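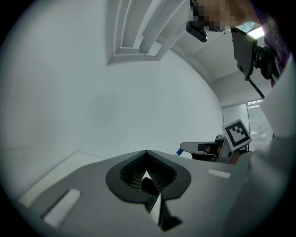

3月
Hekuston実習 Mahasneh班

手持ちグリッパ収録データの時刻合わせと姿勢推定ツールの作成

概要

本報告は、左右の手持ちグリッパで収録した作業動作を、ロボットの軌道として再生できる形に変換するソフトウェアについてまとめたものである。班では変換ツール全体をMahasnehと呼んでいる。入力はグリッパ側カメラの魚眼映像、頭部側カメラの映像、指の開閉量の記録で、出力は左右の手先姿勢と開閉量を並べた時系列である。出力は、前年度の班が作った再生用ライブラリTrolettiにそのまま渡せる形式とした。

開始時の計画では、時刻合わせ、マーカーによる姿勢推定、軌道の平滑化、学習モデルの評価までを行う予定だった。実際には時刻合わせに時間を取られ、学習モデルの評価には手を付けていない。報告の範囲は平滑化までと、Trolettiのシミュレータ上での再生確認である。

背景

前年度の班は、収録のたびに人が映像を見て開始位置をそろえていた。片手の動作であれば多少ずれても再生結果は見られるものになるが、両手の動作では左右の時刻がずれると作業が成り立たない。片方の手で押さえているあいだに、もう片方で物を離すような動作が典型である。映像を見てそろえる方法では担当者によって基準が違い、同じ収録を別の人が処理すると別の軌道になっていた。

また、前年度の姿勢推定はグリッパ側の魚眼映像だけを使い、壁や天井の特徴点から自己位置を求めていた。収録に使う部屋は壁も天井も白く、特徴点が少ない。グリッパを上に向けた瞬間に視野のほとんどが白い壁になり、推定が飛ぶことが多かった。そこで今年度は、グリッパに取り付けたマーカー付きの立方体を頭部側から読み、魚眼側の推定と組み合わせる方針をとった。

処理の構成

Mahasnehは次の順で処理を行う。それぞれ独立したコマンドになっており、途中の結果はファイルに残る。

1 映像の展開と時刻の付け直し
2 魚眼補正とマーカー検出
3 左右それぞれの手先姿勢の推定
4 欠損区間の補間と平滑化
5 Troletti形式への書き出し

最初は全部を一つのスクリプトで書いていたが、後段の設定を変えるだけで映像の展開からやり直しになり、作業が進まなかった。分割してからは、平滑化の係数だけを変えて何度も試せるようになった。途中のファイルには使用した設定とコードの版を書き込んでいる。これは、古い較正値で作った検出結果を新しい較正値の姿勢推定に渡してしまい、原因を探すのに一晩使ったことへの対策である。

時刻合わせ

各機器の時計は独立しており、記録開始の時刻もそろわない。最初に試したのは、各ファイルの先頭の時刻をそのまま信用する方法で、これは使いものにならなかった。ファイルの作成時刻と最初のフレームの撮影時刻のあいだに機器ごとの遅れがあり、その遅れも収録のたびに変わった。

次に、収録の冒頭で指を素早く開閉し、開閉量の変化と映像中の指の動きとの相互相関を取る方法にした。魚眼映像では指が視野の下側の決まった位置に出るため、その領域だけを切り出して輝度の変化を見れば足りる。左右とも同じ処理を行い、頭部側の映像については、指の動きの代わりに立方体の動きと魚眼側の推定速度との相関を使った。相関の山が二つ出る場合は低いほうとの差を記録し、差が小さい収録には警告を付ける。

長い収録では時計の進み方の違いも無視できなかった。末尾にも開閉動作を入れ、冒頭と末尾のずれを直線で補正した。末尾の開閉を忘れた収録では補正ができないため、冒頭の値だけを使い、ファイルにその旨を残している。処理後に残るずれは、手で確認した範囲では2フレーム以内に収まった。確認には、物をつかむ直前の指の閉じ始めを使った。

マーカー検出

立方体は面ごとに模様が違うので、どの面が見えているかが分かれば姿勢が決まる。複数の面が同時に見える場合は、各面の四隅をまとめて一つの最適化にかける。単独の面から求めた姿勢は、面を正面近くから見たときに傾きの符号が反転しやすく、平均を取っても改善しなかった。角点をまとめて解くようにしてからは、反転はほとんど出なくなった。

検出の前に映像を一辺384画素に縮小すると処理は速くなるが、遠くのマーカーが読めなくなった。現在は縮小画像で立方体のおおよその位置を探し、その周辺だけを元の解像度で読んでいる。前のフレームで見つかっていれば、探す範囲はその近くに限る。見失ったときだけ全体を探し直す。

魚眼映像の中に反対側のグリッパのマーカーが入ることもある。視野の端では直線が大きく曲がるため、補正前の画像では四角形として認識されないことが多い。全体を一度に平面へ展開すると端が極端に引き伸ばされるので、向きの違う仮想カメラをいくつか置き、それぞれに展開してから検出することにした。処理時間は増えるが、左右の相対姿勢が直接得られるので、頭部側から片方が隠れているときの補助になる。袖や腕が手前に入るとこの方法も使えない。

動作の収録

試験に使った作業は、机の上の黒い小箱とペンを扱うものである。ペンは細く、つかむ位置によって傾きが変わるため、手先姿勢の誤差が再生結果に出やすい。箱は上に物を載せる台としても、つかむ対象としても使える。
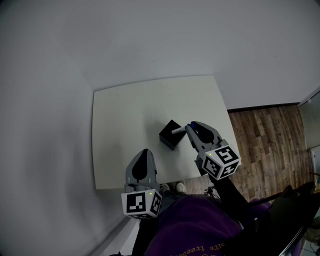 片手だけが物に触れているあいだも、もう片方の軌道は記録を続けている。待機中の手を固定値にしてしまうと、次に動き出す瞬間に速度が跳び、シミュレータ上の腕が大きく振れた。待機中も推定値をそのまま通し、平滑化の強さだけを上げるようにした。

収録したのは70本近くで、変換を最後まで通せなかったものもここに含まれる。通せなかった理由で多いのは、冒頭の開閉動作が映像に入っていないことと、手首を深くひねったまま作業を続けて立方体が長く隠れたことだった。前者は収録の手順書に確認項目を加えてから減った。後者は動作の側に制約をかけることになるため、手順書には書かず、ツール側で欠損として扱っている。

補間と平滑化

マーカーが短い時間だけ見えない区間は、位置を三次の曲線、回転を球面線形補間でつないだ。長い欠損では魚眼側の自己位置推定の相対移動を使い、前後のマーカー姿勢に合うように誤差を配分する。それでも前後がつながらない場合は、区間に無効の印を付ける。印の付いた区間をTrolettiがまたいで再生しないよう、書き出しの段階で軌道を分割する。

平滑化は位置と回転を別々に行う。指の開閉量には平滑化をかけない。初期の版では開閉量にも同じフィルタをかけており、指が閉じるのが遅れて、再生時にペンをつかむ前に手先が上がっていた。時刻合わせの誤りだと思い込み、相互相関のコードを何度も書き直した。フィルタ前の値を並べて表示して初めて気付いた。

出力の周期は20 Hzとした。Trolettiの側で制御周期まで補間するため、これより細かくしても再生結果に違いは見られなかった。

可視化ツール

途中の結果を見るために、Kovemportという小さな表示プログラムを作った。映像と左右の軌道、開閉量、マーカーの検出状態を同じ時間軸で並べ、つまみを動かすと全部が同時に動く。凝った機能はないが、開発の後半はほぼこれを開いたまま作業していた。

検出状態は面ごとに色を分けて帯で表示する。面の切り替わりで姿勢が段になっていれば、立方体の寸法か貼り付け位置の較正が合っていない。実際、左側の較正ファイルで面の向きを一つ取り違えており、帯の色が変わるたびに手先が横に跳んでいた。数値の平均誤差だけを見ていたときは、この跳びが埋もれて分からなかった。

再生の確認

変換した軌道をシミュレータ上の双腕モデルで再生し、関節可動域を超えるもの、左右の腕が干渉するもの、急な加速を含むものを自動で拾った。可動域の超過は、人の立ち位置とモデルの基準位置の置き方に左右される。収録ごとに基準位置を少しずつ動かし、逆運動学が解ける割合の高い位置を選ぶ処理を加えたところ、多くの収録で解消した。

干渉は左右の手先が近づく場面で起きる。手持ちグリッパでは肘の位置を記録していないので、モデル側の肘は逆運動学の解に任せるしかない。冗長自由度の選び方に干渉回避の項を入れたが、重みを大きくすると手先の追従が悪くなる。重みは作業ごとに手で決めている。

実機での再生は行っていない。つかんだ物が滑るかどうか、箱に触れたときに動くかどうかは、今のシミュレータの接触設定では判断できない。

残った課題

時刻合わせの警告が出た収録は、いまも人がKovemportで確認している。警告のしきい値は少数の収録から決めたもので、別の作業に使うと過剰に出る可能性がある。

魚眼の較正は収録の前に毎回行うことになっているが、レンズを外さない限り値はあまり変わらなかった。省略してよい条件はまだ調べていない。立方体を付け直した場合は、必ず貼り付け位置の較正からやり直すこと。古い値のままでも変換は最後まで通ってしまい、エラーは出ない。

コードと手順書は班の共有領域に置いてある。較正ファイルは左右で名前が似ているため、引き継ぐ班は最初に設定ファイルの参照先を確認してほしい。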